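The Belleck Reading Stand
Product page: Libraries, Book Groups and Home Readers

The Belleck Reading Stand is a tabletop support for hardcover and paperback books. It is supplied by Benjelloun and is intended for readers who spend long periods with a single volume, including reviewers, book group leaders and those who find a heavy novel tiring to hold.

The stand accepts volumes of up to 571 pages in a standard hardcover binding. Two spring arms keep the pages open and may be released with one hand. The back plate adjusts from a low writing angle to near upright and locks at each position.

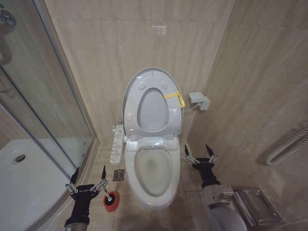 According to Mansa Eshun, the arms held a long historical novel open at both the first chapter and the last, although a new paperback with a tight spine needed to be pressed flat before it would stay in place. Readers with similar editions are advised to open the book at several points before placing it on the stand.

Specifications
Item number: 108
Page arms: 2
Maximum book thickness: 40 mm
Finish: matte gray
Assembly: none required

The stand folds flat for storage. Page arms should be closed before folding. The surface may be cleaned with a dry cloth; household sprays may mark the finish and are not recommended.

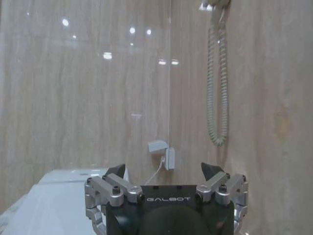 One library customer asked whether the stand could be left out on a shared table with a display copy, and wrote after a month that the lock had kept its angle but that a larger lip would suit picture books better. A wide lip, named Ident, is now offered separately and attaches to the existing base without tools. It is suitable for picture books, atlases and art volumes.

Ordering
Orders from libraries and schools are accepted by purchase order. Individual readers may order through any bookseller that carries the Belleck line. Orders received before noon are prepared the same day. The next delivery of the wide lip is expected in June, and orders placed before then will be held and filled in the order received.

Replacement page arms are sold in pairs. Please state the item number when ordering.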